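Kassenzettel, Garantien, Papierkram - wie ich das in der Küche halte

von Kristýna Vrabec, Jun 20, 2019

Schnell zwischendurch, weil wieder drei Leute gefragt haben. Kein System mit Farbcode und Etikettendrucker, dafür hab ich keine Zeit. Nur das, was bei uns seit Jahren läuft.

Zettel sofort aus der Tasche

Jacke aus, Zettel raus. Jedesmal. Wer wartet, wäscht sie mit, und dann hängt der Papierbrei an der schwarzen Hose. Falls doch passiert: Hose komplett trocknen lassen, dann erst bürsten. Nass verschmiert man alles nur noch tiefer rein.

Thermopapier verblasst

Die glatten Bons aus der Kasse sind nach ein, zwei Sommern oft leer. Also alles mit Garantie gleich kopieren oder abfotografieren. Kopie an die Anleitung tackern, Original dazu. Nicht in Klarsichthüllen aus weichem PVC, die ziehen die Schrift richtig raus. Nicht aufs Fensterbrett, nicht über die Heizung. Tesafilm über die Schrift auch nicht - wird braun oder verschwindet ganz.

Bei mir war's die Rechnung vom Wasserkocher, 68 Euro, nach anderthalb Jahren kaputt und auf dem Bon nichts mehr zu lesen. Seitdem wird kopiert.

Sammelbecher statt Schublade

Schublade ist der Tod. Da liegt dann alles zwischen Gummiringen und Batterien. Besser ein durchsichtiger Becher vom Feinkostsalat, der steht im Weg und man sieht, wann er voll ist. Deckel weglassen, sonst wirft keiner was rein. Becher vorher heiß spülen und über Nacht trocknen, Mayonnaisegeruch hält sich sonst ewig.

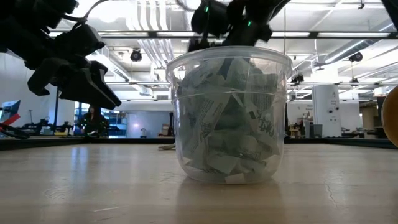 Ausleeren, einmal im Monat

Becher umkippen, Kaffee daneben. Lebensmittel unter 30 Euro: weg, sobald verbucht. Geräte, Werkzeug, Schuhe: in die Mappe. Alles fürs Finanzamt in den Umschlag, Jahr draufschreiben, fertig. Dauert eine Viertelstunde, wenn man nicht anfängt zu lesen, was man im September für Käse ausgegeben hat.

Handwerkerrechnungen extra legen. Und die Überweisung gleich dranheften, bar bezahlt zählt bei der Steuer nicht.

Wohin mit dem Rest

Kassenbons in den Restmüll, nicht ins Altpapier. Die Beschichtung hat im Recycling nichts verloren. Auch nicht zum Anzünden in den Ofen und nicht auf den Kompost. Normales Papier mit Kontonummer drauf zerreiß ich quer und längs und verteil es auf zwei Tüten. Wer einen Schredder hat, um so besser, die Schnipsel aus normalem Papier gehen gut als Polster beim Päckchenpacken.

Mit fettigen oder eingecremten Händen Bons möglichst nicht anfassen. Danach Hände waschen, vor allem vorm Teigkneten.

Haushaltsbuch

Firdevs Tuncer schwört auf eine Tabelle, ich auf ein Schulheft. Links Datum, rechts Summe, mehr nicht. Letzten Monat 225 Euro für Essen, dazu 131 für die neue Dichtung an der Spülmaschine samt Anfahrt. Ärgert mich immer noch. Die Dichtung vorher öfter mit Essigwaser abwischen, dann hält sie länger - aber nicht stehen lassen, Gummi mag das nicht.

Nächstes mal: Gefrierfach abtauen ohne Überschwemmung.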